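The Towel Problem

Why the thing you dry your face with got so complicated

2019-01-24

Start with the smell. You know the one. Towel looks clean, feels clean, came out of the dryer an hour ago. Then it gets a little damp and there it is, wet dog and old basement.

I have been chasing that smell since August. It began as a short item for the back pages and turned into a drawer full of swatches, two ruined bath mats and more calls to textile people than I ever planned to make. What follows is the version with most of the detours cut out.

First, where towels come from. Terry cloth is a loop game. Cotton yarn pulled up into little loops on both sides of a flat base weave, thousands of them, and the loops do the drinking. Longer loops, more water. Longer loops also snag on everything, take forever to dry and hold on to soap like a grudge. So every towel on every shelf is a compromise, and the label won't tell you which one.

At the Posodell mill outlet, 3 hours up the highway from me, the seconds bins tell you plenty. Crooked hems. Loops pulled out in long runs. One bin had nothing but hand towels dyed the wrong green. The woman at the register told me they sell faster than the good ones, and she'd taken home seven herself.

What most shoppers do in a place like that is squeeze. I did it too. Squeeze, go "ooh", buy. Bad method. Store softness is often finish, a silicone or softener coat that goes on at the end of the line, and it fights water. That's why a brand new towel pushes the drops around on your arm. Three or four washes and the finish lets go. Some never let go completly, and those are the ones people return.

Weight is the better guide. Makers give it in grams per square meter. Low numbers are gym towels, thin, quick to dry, fine. High numbers are the hotel robe kind of thing, lovely in a hotel, where somebody else has a dryer the size of a garage. In a small bathroom with no window? It will be damp at bedtime and damp at breakfast. Go for the middle. I know it's boring.
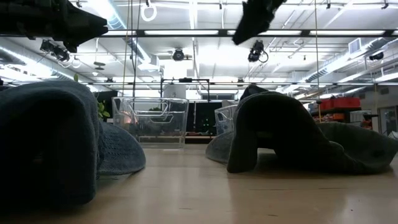
Dark blues and grays hide stains well. They also hide residue.

Color, then. White shows everything and can take bleach, which is why motels stay with it. Dark towels ask for cooler water and they shed for weeks, lint on the sink, lint in the beard. Wash them alone at first. And watch out for face creams with benzoyl peroxide, which will put orange blotches on a navy towel overnight. Not a stain. The dye is gone, nothing brings it back.

Now back to the smell. Almost always it's buildup. Too much detergent, then softener on top, then body oil, all of it packed down in the loops where the rinse can't reach. Stuff grows in there. The Amin laundromat on my corner has a handwritten sign over the front loaders, USE HALF, underlined twice, and people walk right past it with the cap filled to the brim. I was one of them for years.

So, the fix. Hot wash, as hot as the care tag allows, half the soap. No softener, ever. Run a second rinse. Dry them all the way, then ten more minutes, then fold. If that does nothing, soak overnight in hot water with washing soda and look at the tub in the morning. Mine came out the color of weak tea. I'd been drying my face with that.

Vinegar? Everybody's aunt swears by it. A bit in the rinse now and then seems harmless enough, but the repair guy who keeps my old Mostarard washer alive begged me not to do it weekly. Rubber seals. He charges 30 dollars just to come look, so I listened.

The hanging matters more than I thought it would. A hook bunches the cloth and the folds stay wet. A bar lets air at both sides. I swapped hooks for bars in August and the smell was half gone before I changed one thing about the wash. Cheapest fix in this whole piece and I nearly left it out.

How long should a towel last? Depends who you ask. The people selling them say two years. My mother has a striped one older than I am, thin as a dishrag, and it dries better than anything I bought for this story. The loops are worn down to almost nothing but there's no finish left on it and no soap in it either, she's always been stingy with the soap.

I did splurge once. The bath sheet from Unine, huge, heavy, the price of a decent dinner out. Beautiful thing. Takes up a whole load by itself and needs two trips thru the dryer. The cat sleeps on it now. The cheap mid-weight ones from the seconds bin, wrong green, crooked hems, are what's hanging on the bar.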